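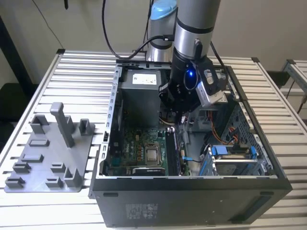 From: Catarina Salgado
To: Elwood list
Date: 30 Dec 2020
Subject: Re: old Dell tower, worth keeping?

Hello all, and Mitiku especially,

Mitiku Araya wrote:
> I have one of those black Dell desktops under the stairs.
> Is there anything in it worth saving, and how do I get
> at the drive without breaking the blue bits?

What a nice question to come back to after the holidays! Lay it on its side, take the panel off, and give yourself plenty of light and a big cup of coffee.

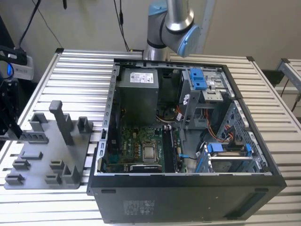
Side panel off, cooler off, CPU still in its socket.

The blue bits are sturdier than they look, so squeeze them gently and wiggle – please don't go at them with a screwdriver, as I did in May (Raquel still teases me). Unplug the orange cables first and keep them, they always come in handy.
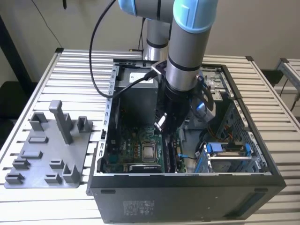
Memory is the other thing I'd save. Push the clips back and lift it straight up by the ends. If the processor is coming out too, find it a little box before you open the socket, and keep your fingers off the underside.

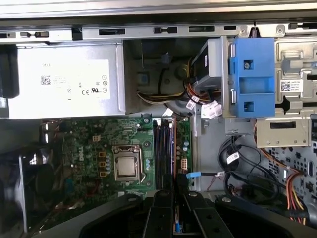
I'd leave the power supply for last, with all those wires to untangle, and I would never open it up. Matilde has a shelf for complete ones at Quintela and would be glad of yours, I'm sure.

Do write and tell us how you get on,
Catarina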